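Bench Skills handout 4: tubes, caps and racks
Piyumi Wanigasekara
Posted Sep 12, 2021

Hi all! A lot of you asked for last week's talk in writing, so I've typed up my notes and filled in the parts where I rambled. You don't need to bring a printout to lab. Do read it before the first Godach session, though, because I'm going to assume you know which end of a rack is the front.

Okay, tubes. Most of what we do this term happens in conical centrifuge tubes with screw caps. The pointed bottom is there so the pellet collects in one small spot and you can pull the liquid off above it (slowly, please). They will not stand up by themselves on a bench, and every year somebody tries it with a full one.

Labels go on the tube, never only on the cap. Caps come off, caps get swapped, and two caps of the same color look exactly the same once they're lying next to each other. I write the sample number on the side, high up, and then again on the cap if I'm feeling fancy. Our numbers have four digits, so if you're handed 2368 and 3196, write the whole thing. "68" means something to you at ten in the morning and nothing to anyone by four.

Caps: finger tight. I mean it! If you crank them down you'll be fighting them later with gloves on, and you'll slosh. When you take one off, set it down with the inside facing up or hold it in the crook of your little finger. I do the finger thing, and it took me most of a semester to stop dropping them.

Now racks. Before you put anything in one, look at the holes. Plenty of racks mix sizes on the same plate, and a narrow tube in a wide hole leans and rattles, while a wide tube in a narrow hole perches on top looking fine until you bump the table. The lower plate matters too, so push gently until you feel the tip settle. If one tube sits at a different height from its neighbors, lift it out and seat it again.

Fill from the back row forward. With the back row full and the front open, you can reach in without your sleeve crossing over anything, and you can read your labels. Left to right, lowest number on the left. If you're left-handed and want to run it the other way, fine, just write that on your sheet so your partner knows.
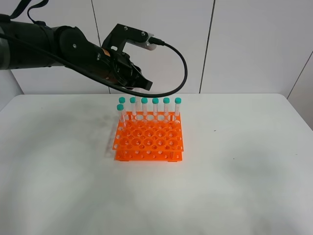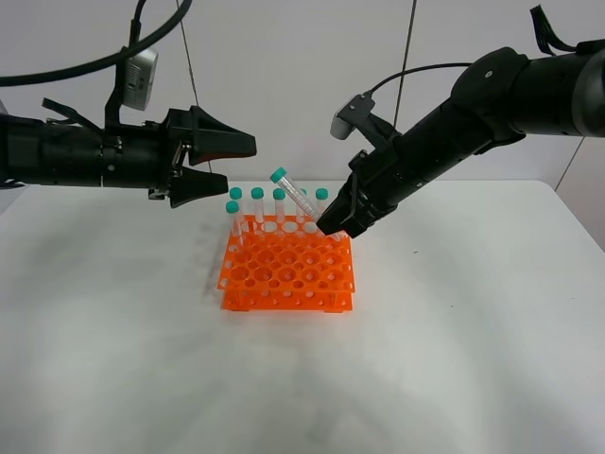
Moving a tube is mostly about what you do with the other end. Lift straight up until the tip is clear of the top plate, and only then swing it over. Going back in, get it upright before you lower it. One tube at a time, even if you have great hands.

For the Godach session you'll need 9 tubes per pair, and yes, that includes the blank. Sign them out on the Pitkänen sheet by the door. There are 270 in the drawer for the whole section and I'd like them to last into October. The Vuko reader is down again, so we'll do the counts by hand and compare in Plarkodier afterward.

Homework: write out your labeling plan, half a page at most. Draw the rack from above and put a number in each hole you plan to use. Pencil is fine.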